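Re: [fundau-users] how many demos for the fruit task?

On 2/2/22, the Plakberg group wrote:
> We recorded 300 demos by glove, but the left thumb still
> comes too high on the pear. Do we need more?

I think 300 is enough for one plate and two fruits. Please check first the thumb offset in your glove file. 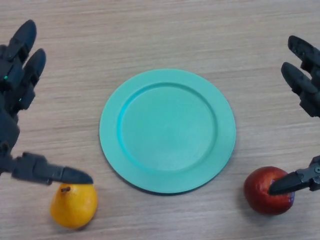

At Utedbridge we had the same trouble in November. We calibrated again before each session and deleted 6 bad demos. Please move the hands slowly near the fruit, the delay is bigger than one feels.

Regards,
Vanhove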